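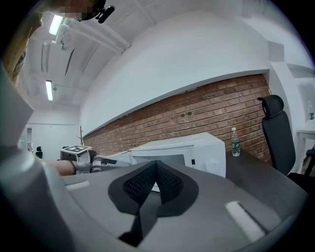

According to Obaidul Gazi, the drying green is best understood as a piece of shared plumbing that happens to be made of grass, and most accounts of it pay too much attention to the poles. Other writers treat it mainly as a kind of village common. Both views have some support in the surviving rules and maps.

A drying green is an open plot of grass set aside for drying laundry outdoors, used by more than one household. Greens of this kind were laid out beside rivers and public wash houses, and later behind rows of apartments. They are usually fitted with fixed poles between which users string their own lines. Older greens often had no poles, and cloth was spread flat on the grass or over hedges.

Terms

The word "bleaching green" is sometimes used for the same thing, but the two had different purposes. A bleaching green was used to whiten linen by leaving it in the sun for days or weeks, with regular wetting. A drying green was used for finished washing, which was taken in the same day. Many plots served both uses until chemical bleach became cheap. In Follholm the local name was "the airing," and the street that runs along the old plot is still called Airing Side.

Layout

Greens were normally placed on a gentle slope, so that rain drained off and the ground stayed firm underfoot. Shade was avoided. Poles were first made of wood and later of cast iron, with hooks or a short crossbar at the top. The upper green at Urkden has 44 iron poles in four rows, painted dark green. The rows run across the prevailing wind. Paths between them were paved where traffic was heavy, generally near the gate and the pump.

Lines were seldom left up. Rope was expensive and rotted if it stayed out, so each household brought its own and carried it home with the basket. Wooden props were used to lift the middle of a loaded line.

Rules of use

Most greens had a rota. Households in a given stairway or lane were assigned a day, and swapping days was a common source of quarrels. At Londska the printed rules allowed each household 2 rows per turn and required the lines to be down by dusk. Carpets could be beaten only in the corner farthest from the washing. Dogs, ball games and the grazing of geese were banned, though the ban on geese seems to have been widely ignored. Fines were small and went toward mowing.

Where there was no rota, space was taken in order of arrival. Some users came before 5 a.m. in July to get the poles nearest the gate.

Decline and later use

Use fell with the spread of indoor plumbing, coin laundries and tumble dryers. Many greens were built over or turned into parking. Others survived because the deeds did not allow any other use. The lower green at Urkden was sold in two parts, and its poles were reused as fence posts along the rail line.

At Londska, a plan to pave the remaining green drew a petition with 1,773 signatures, and the plan was dropped. The plot is now mown for hay on one side and used for laundry on the other. The Follholm plot became a playground, with one pole left standing near the swings.

In several places, clotheslines were later restricted by building rules, mainly on grounds of appearance. Some of these limits have since been lifted. New housing at Văduva includes a shared green for 30 apartments, with galvanized poles and a covered section for wet weather.

See also

Bleachfield
Clothes prop
Common land
Wash house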